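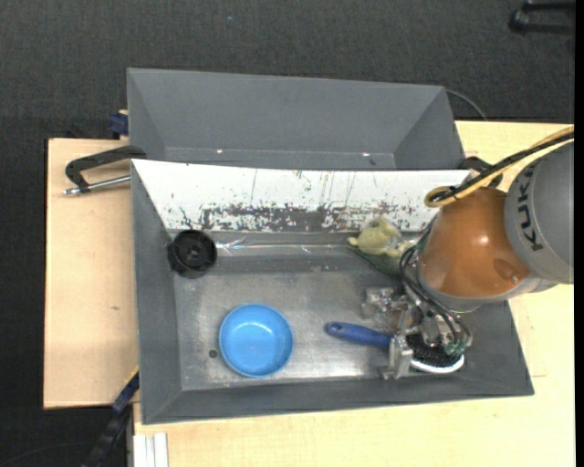
Práctica 4. Comparación de pinzas para vaciado de cajones

Apuntes de la asignatura de Manipulación Robótica, para leer antes de venir al laboratorio

Bienvenidos otra vez. Después de tres prácticas moviendo el brazo en el aire, por fin nos toca coger cosas, y ya os adelanto que es la sesión del curso que más me gusta (y también la que más se alarga, así que venid merendados). Vamos a comparar dos pinzas montadas en el mismo brazo KUKA: la Stodano, de dedos metálicos paralelos, y la Clirow, con almohadillas blandas intercambiables. El controlador de agarre es el Plakbridge de siempre, el que ya configurasteis en la práctica 2.

La tarea es la misma para las dos: sacar los objetos del cajón gris delantero y dejarlos en el trasero. Los objetos están elegidos con un poco de mala idea. El cepillo de mango azul oscuro parece fácil, pero según dónde bajen los dedos el resultado cambia mucho. Si un dedo cae en la unión entre el mango y la cabeza, como hace la pinza metálica, fijaos bien en si el cepillo gira al levantarlo. El cuenco azul tiene el borde liso y obliga a meter un dedo dentro. El peluche verde amarillento se deforma, claro, y en la posición junto a la esquina el propio brazo lo tapa en parte, con lo que a la cámara fija le cuesta verlo entero. Conviene tomar la vista con el brazo retirado.

Un aviso sobre la visión: el suelo del cajón está rayado y refleja bastante, y la tira transparente brillante que queda bajo el panel blanco reflejará todavía más. Los que uséis el mapa de profundidad encontraréis huecos en esa zona. No los rellenéis a ciegas; marcadlos como desconocidos y seguid.

Parámetros de partida

Intentos por pinza: 8
Espera tras el cierre: 300 ms
Tiempo máximo de aproximación: 2000 ms
Altura de seguridad sobre el suelo del cajón: 520 mm

Antes de arrancar, comprobad las mordazas de sujeción. Un cajón que se desplaza un par de milímetros estropea toda la calibración, y luego se pasa uno la tarde buscando el error en el código (me ha pasado, y más de una vez). Mirad también que los tubos negros de la pinza no queden tirantes al girar la muñeca.

Para el informe quiero una tabla por pinza, con el objeto, el punto de agarre elegido y el resultado, y después una página de comentario. Clasificad los fallos según el esquema de Bošković que vimos en clase: deslizamiento, colisión con la pared o percepción. Si un fallo os parece mezcla de dos, ponedlo en los dos y explicadme por qué, que esas discusiones suelen ser lo mejor del informe.

Se entrega en marzo, por la plataforma, un solo archivo por pareja. Los registros del controlador van en el mismo archivo comprimido, sin renombrar.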